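Vonesell Bath and Dressing Table Range
Minutes of the sample review, Lewis sample room
Aug 22, 2021

Present: Carys Skyrme (chair), Denise Haworth (minutes), representatives of purchasing, packaging and quality
Apologies: warehouse

1. Minutes of the previous meeting

Accepted with one correction. Under item 4, "outer carton" should read "inner carton." The drawing number in the same paragraph was right and stands.

The action on the shelf label template is closed. The action on the tissue wrap is carried forward to item 6.

2. Purpose and conditions of the review

The chair restated the scope. The review covers the small goods proposed for the Flollitov dressing table set: the hairbrush, the wooden bowl and the yellow "Bath" container with the bear. Mirrors and textiles are handled separately and were not discussed.

Samples were laid out on the white board on the wooden table, as agreed in April. The white ground is to be kept for all color comparisons. Purchasing noted that the last color decision was made against bare wood and the blue was recorded as greener than it is. The older color note is withdrawn and should be removed from the shared folder.

3. Brush and bowl placed together

The set is sold as a group, so the pieces have to work side by side in a small footprint. The proposal is for the brush to stay in front of the bowl on the shelf, with the bristles turned toward the bowl. Packaging prefers this arrangement for the tray as well, as it uses the low side of the bowl and leaves the brush handle free at the front. 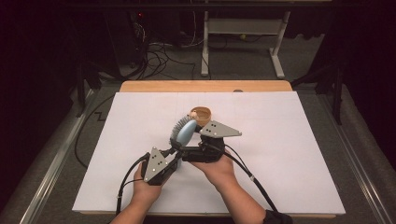
Denise Haworth asked that the bowl not be placed where the bristles can rest on its rim in the finished tray. Bristles held against a hard edge for a long storage period take a set, and a brush with a flattened row will be returned. She would accept the shelf arrangement but wanted a divider in the tray.

Packaging replied that a card divider can be cut from the same sheet as the tray base with no added tooling. The divider must stand higher than the bowl rim. A fold-down tab was considered and dropped; it lifts when the tray is tilted.

Purchasing asked whether the bowl should be turned so its longer side runs parallel to the front of the tray. Agreed for the trial. The bowl supplier is to state the finish used on the wood and whether it marks paper. Until that statement is received, the bowl is to be packed with a plain liner and the liner inspected after storage.

Decision: brush in front, bowl behind, card divider between. To be reviewed after the transit trial.

4. Brush, color and surface

The brush comes from Joltness. The proposed color is the pale blue-gray. Two points were raised.

First, the color reads differently across a curved surface. It goes toward lavender where the light falls directly and cooler on the shaded side. Quality wants the reference taken from a flat chip supplied with the batch and does not want it matched by eye on a rounded part. Joltness has been asked for a chip before and sent a printed card, which is not acceptable as a reference.

Second, the matte finish. A matte surface in a light color shows finger marks and rub from the carton. Quality proposed the standard dry rub test and a second rub with a damp cloth. The meeting agreed. Samples are to be examined on the rounded parts, where the pressure of a hand or a tight insert is concentrated. Any shine left by the test is to be recorded as a defect, even if the color has not moved.

The chair asked for the wording on the product sheet to be limited to "pale blue-gray, matte." Terms such as "soft touch" are not to be used until the supplier confirms the surface in writing.

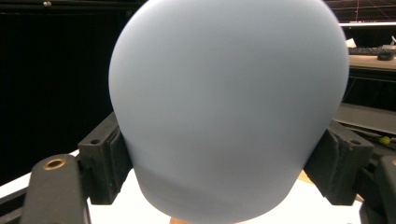 5. Container with bear

The small mustard-yellow container is shaped like a crumpled paper bag with a rolled rim. A cream-white bear looks out over the front with its paws on the rim. The word "Bath" is on the face in dark brown script. The general form was approved without change.

The following points were open.

Material. The sample sheet gives no material. The meeting could not settle between ceramic and resin by handling and the question is referred back to the supplier. The answer decides the duty code, the care label and the wall thickness of the carton, so the item cannot be costed until it is received.

Lettering. The script is legible at shelf distance. Quality asked how the lettering is applied and whether it stands up to bathroom cleaners. No answer on file. A wipe test is to be run on one sample with the lettering facing up, and the sample is to be kept afterward.

Orientation. Both the lettering and the bear have to be seen by the customer. The carton window should therefore be cut on the face with the word and carried up far enough to show the head. Packaging will redraw the window. The present drawing stops below the rim.

Position in the set. The container is to stand toward the back, slightly left, with the brush to the right and its head raised. This keeps the word clear of the handle.
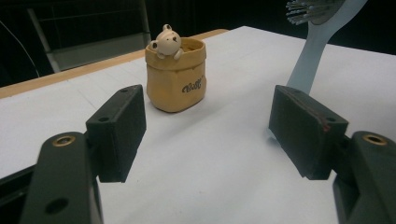

The chair was content with this position for the shelf but noted that the tray cannot copy it, as a raised brush head would need a deeper lid. In the tray the brush is to lie flat. The product photograph and the tray may differ on this point provided the back of the carton shows the contents as packed.

The ears of the bear are the highest part of the container and will take the load if the lid is pressed. Packaging will add clearance above them and will not rely on the tissue for support. The paws are also exposed at the front edge. A plain card collar was suggested and will be tried.

6. Packing and transit trial

The tissue wrap carried over from item 1 was discussed. One sheet per item was thought enough for the bowl. The container needs two, with the second sheet folded over the bear. The brush is to be left unwrapped and held by slots in the tray base, which have to be wide enough not to rub the matte finish.

The trial cartons will be packed by hand, held in the warehouse, then opened and checked against the list in the quality file. Bristles, rim, ears and lettering are to be checked first. Damage to the carton alone is to be recorded but will not stop the approval.

7. Quantities

Purchasing reported a first order of 3,000 sets. Tray stock on hand is 2,319, all of the old pattern without a divider. The old trays are not to be used up on this set. They will be offered to the soap range.

The carton printer will not hold its price beyond the end of the quotation period. Purchasing will request an extension and report the reply by e-mail.

8. Actions

Carys Skyrme: obtain written statement of material for the container and method of lettering.
Denise Haworth: withdraw the old color note; issue the revised product sheet.
Purchasing: color chip and surface statement from Joltness; finish of the bowl; carton price extension.
Packaging: tray with divider, window drawing, lid clearance, card collar.
Quality: dry and damp rub tests, wipe test, liner inspection.

9. Any other business

Samples are to be returned to the numbered shelf after each review and the loan sheet signed. The white board is to be stored flat.

Next meeting: to be called by the chair when the rub test results are in.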